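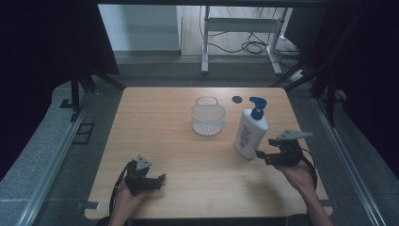 Fig. 1. A pump bottle and a small plastic basket on a wooden table.

Packaging and Materials, Unit 2: Pumps, Closures and Dose
Instructor: Gwenaël Sabatier
August 27, 2018

Dose
A pump gives a fixed amount per stroke. Divide the fill volume by the dose to get the number of strokes in a bottle. Worked case: a 200 ml bottle with a 2 ml pump gives 100 strokes on paper. Expect fewer in use. Some product stays on the walls and under the dip tube.

Priming
The first strokes of a new pump move air. Do not count them. Thick lotions take longer to prime than thin soaps.

Closures
Screw caps are cheap and seal well but need two hands. Flip tops work with one hand and tend to clog. Pumps cost the most and are the hardest to recycle — many have a metal spring inside.

Surfaces
Spilled lotion leaves an oily film. On bare wood it soaks in and darkens the grain. On a sealed surface it sits on top and wipes off with mild soap. We return to finishes in February.

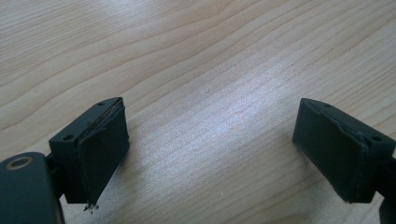
Fig. 2. Wood grain on a pale tabletop, with glare.

Glare hides stains and scratches. Look at a surface from at least two angles before you grade it.

For next class
Read the Pacheco handout, pages 1 to 30. Do problems 4 and 5. Problem 5 uses the Jiston line: 754 bottles filled, 2259 ml of product lost. Find the loss per bottle and show your units.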